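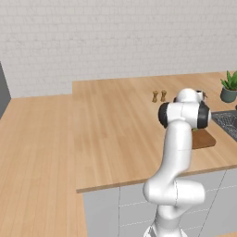 The Long Lunch at Bragança

Monday, June 24, 2019

Eleven in the morning and Nicanor Cuevas is already behind. Stock on since five. Bread late. A delivery bloke double parked out front, leaning on the horn.

"Sit anywhere," he says. "Not there."

So I sit by the window, and for the next four hours I watch a small suburban restaurant do something most of its neighbours gave up years ago. Serve lunch. A proper one, with a soup first and a plate after and a bit of something sweet, on a weekday, to people who have jobs to get back to.

I'd come to write about the weekday lunch and where it went. Growing up, my dad ate at a pub counter every day at half past twelve. Same stool, same roast. The pub's flats now. The milk bar next to it does phone repairs. When I asked around the office who'd sat down for lunch in the past week, out of the house, at a table with a plate on it, I got one hand up, and she'd been at a funeral.

Cuevas opened Bragança nine years ago in what used to be a curtain shop. The name came with his business partner, Adalberto Tavares, whose grandmother was from there. Tavares does the books and the wine and, on bad days, the dishes. Neither of them planned on lunch. Dinner was the thing. Dinner was where the money was, everyone said.

"Then we looked at the rent," Tavares says. "You pay for the room all day. The room doesn't know it's lunchtime."

They started with soup. One soup, one price, help yourself to bread. First week they sold so little that Cuevas took it home in buckets and his kids still won't touch caldo verde. By November they had a crowd. Council workers mostly, then the teachers on their free periods, then a table of retired tram drivers who come Tuesdays and argue about points and signals until they're asked to leave.

The regulars

Damián Contreras runs the tyre place on the corner. He's been coming since the second year and he eats fast, head down, one elbow on the paper. Ordered the pork. Always the pork.

"I used to eat in the ute," he says. "Pie, sauce, radio on. Ten minutes. Then the doctor had a word."

Was it the doctor that got him in here? He thinks about it. Wipes the plate with bread.

"Nah. The ute broke down."

He's got three blokes working for him and closes the shop for forty minutes in the middle of the day, roller door right down. Customers complained at first. Now they come and find him at his table, which he doesn't like, and which he has told them. One did it while I was there. Got sent away with a flat look and came back at one fifteen, very polite.

Tonantzin Galindo teaches year four at the school up the hill. She gets out once a week if the timetable falls right and she walks, both ways, in the rain if she has to. Today's the soup and half a glass of white she asks me not to mention, then says go on, mention it, the term's nearly over.

Her grade did a unit on food last year. Where it comes from, who cooks it. She asked the kids to draw their family at lunch on a Saturday. Plenty of them drew it in the car.

"I wasn't upset about it," she says. "They looked happy enough in the drawings. Nice cars. But I went home and cleared all the junk off my own table, I'll tell you that much."

What it costs

Now the money, because everyone asks.

Cuevas pulls out an exercise book. Blue cover, gravy on it. Last year he served 3484 soups at lunch, he writes every one down, a stroke with a biro. Best month was 347. The year they started it was 275 for the entire winter, and he remembers most of them by face.

He doesn't make much on the soup. He makes a bit on the plate, and a bit more on coffee, and what it really pays for is keeping two cooks on full hours so they don't wander off. Good cooks are hard to find and harder to keep. Split shifts kill them. Start at ten, knocked off at three, back at five, home at midnight. Do that for a year and see how your marriage goes. With lunch running he can give one the days and one the nights, and both of them have been there longer than the carpet.

The menu is short on purpose. Four plates. Whatever isn't moving by one o'clock goes up on the blackboard cheaper, and whatever's left after that goes to staff, who eat at three on the dot at the big table down the back. Everybody sits. Phones in a basket, Tavares's rule. I stayed for it. They had chickpeas and the last of the pork and talked about someone's driving test for half an hour. She failed. Parallel parking.

The other side of it

Not everyone's sold. Melquiades Barajas had a place called Mandau, two suburbs over, forty seats, white cloths. Did lunches for six years and then stopped. I met him at his kitchen bench at home, where he made me an omelette without asking if I wanted one.

"People love the idea," he says. "They love it the way they love the library. Lovely, don't close it. When did you last borrow a book?"

He'd have a full room on Friday and three people on Wednesday. You can't roster for that. He tried a set menu, he tried a loyalty card, he tried opening at eleven for the early crowd and there was no early crowd. In the end he sold up and now does catering for offices. Trays. Wraps, mostly. More than 1000 wraps on a busy week, and he won't eat one himself.

"They eat them at the desk," he says. "I see it when I drop off. Typing with one hand."

He doesn't blame them. Half an hour is half an hour, and by the time you've walked somewhere and found a table and got the eye of the waiter it's gone. The offices have moved too. A lot of them out by the freeway now where there's nothing to walk to but another car park. The omelette was excellant, by the way. Butter, salt, a bit of chive off the windowsill.

Doing it at home

I asked all of them the same thing at the end. If you can't get out to lunch, what do you do?

Contreras said fix your ute.

Galindo said soup on Sunday, big pot, and take it in a jar. Eat it sitting down and facing a window. She's tried eating it facing the photocopier and it isn't the same soup.

Tavares said a boiled egg, tin of sardines, tomato, bread, salt. Plate. He was very firm about the plate. Out of the tin doesn't count, off the paper doesn't count. You wash one plate, he said, you'll live.

Barajas said leftovers, but made into something else. Last night's potatoes get fried. Last night's rice gets an egg. Keep a board and a sharp knife out on the bench all the time, so you dont have to go looking, and you'll be amazed how often you chop an onion. Once the onion's in the pan you've committed.

And Cuevas gave me the soup. Wrote it on the back of a docket, so here it is as he gave it, more or less.

Onion, two. Garlic, more than you think. Soften them slow in plenty of olive oil with a bay leaf. Potatoes, a kilo, peeled and cut up rough. Cover with water, not stock, salt it properly. When the potatoes fall apart, mash them in the pot. Slice a bunch of kale or dark cabbage as thin as you can stand to, in it goes, five minutes. Fry some chorizo seperately and put it on top with the oil it made. Bread. Feeds six or feeds you till Thursday.

I made it on the weekend. Cut the cabbage too thick. Took a jar to work and sat on the bench outside the post office with a spoon and the lid on my knee. Two people from accounts walked past and asked what I was doing.

Lunch, I said. One of them sat down.

Bragança does lunch Tuesday to Friday, plus the odd Monday when Cuevas feels like it, noon till the soup runs out. No bookings. Don't take the window table on the left, the leg's loose.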